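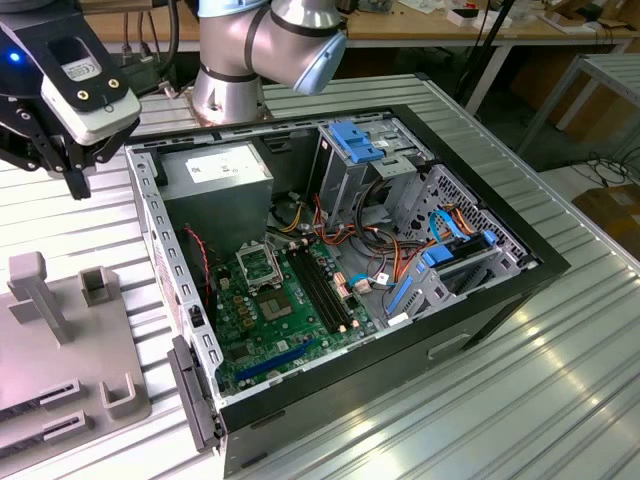

Figure 4.1 A desktop tower on its side with the side panel removed. The green motherboard, the power supply and the blue drive release latch are all easy to find from this angle.

Chapter 4
Getting to Know the Inside of a Desktop

I was scared of my first computer. Not of using it (I used it all day long) but of opening it. I had a screwdriver, a dead fan and a very strong feeling that if I touched the wrong part the whole thing would go up in smoke. So I called Leonilde Mendes, who ran the repair counter at Dredenholm back then, and she told me to lay the machine down flat, take the side off and just look at it for a while. Don't touch a thing, she said. Have a sandwich first.

I've been giving new students the same advice ever since, sandwich and all. This chapter is the looking part. We won't pull any parts until Chapter 5, so you can leave your tools in the drawer for now!

Why lay it down? A tower is built to stand up, and standing up is fine when it's running. But when you work on one that way, every part hangs off a wall, and any screw you drop goes rattling down to the bottom. On its side, the motherboard is a floor. You can see straight down onto it, and your hands can come in from above.

Start with the big green board. Everything else in the case plugs into it one way or another, so I use it as my map. In Figure 4.1, look for the raised silver frame near the board's left side. It goes around the CPU socket, and in this machine the socket is empty. I like teaching with an empty socket, and I'll tell you why: once a processor and its cooler are in place, the socket disappears and students have to take my word for it that there's anything under there. Please don't poke at one, though. Some sockets have tiny pins that bend if you breathe on them wrong, and I have ruined 2 boards that way myself.

Next, find the RAM slots. They're the long, narrow black ones with white latches on the ends. When you see those latches, think memory. The long blue slot at the lower part of the board is a PCIe slot, the place where a graphics card or some other add-in card would go. Slot colors change from maker to maker, so learn the shapes and let the colors be a bonus.

Now for the wires, the part that makes most people want to close the case again. I get it. The first time Yavuz Kırmızıgül opened a tower in my class he said it looked like somebody had dropped a plate of noodles in there. But follow the orange, yellow, red and black bundle back the way it came and you end up at the gray power supply. Those are power cables. The flatter or thinner ones, like the light blue SATA cable over by the drives, carry data. Power and data: sort every cable you meet into one pile or the other (in your head, please, leave them plugged in) and the noodles start to make sense. You'll have a few leftovers, mostly skinny wires for things like buttons and lights, and we'll get to those in Section 4.3.

Last come the drives. Many office desktops hold theirs in a metal cage or bay with plastic latches and brackets, so you can swap a drive without hunting for screws. Blue plastic is often the maker's way of saying "this bit is meant to be moved by hand." It's a nice habit and I wish they all had it.

Before you read on

Find a desktop you're allowed to open. An old one is best, and it doesn't have to work. Shut it down, unplug it from the wall, hold the power button in for a few seconds, and lay it on a table with good light. Take off the side panel and put the screws in a cup. Then draw what you see in your notebook. It can be an ugly drawing! Mine looks like a map of a parking lot.

Label these on your drawing:
CPU socket or cooler
RAM slots
Expansion slots
Power supply
Drive bays
One power cable and one data cable

Words to know in this chapter: bezel, chipset, header, PCIe, retention frame, SATA.

Keep the drawing. You'll need it again in Section 4.2, where we begin with the power supply and what its label has to tell you.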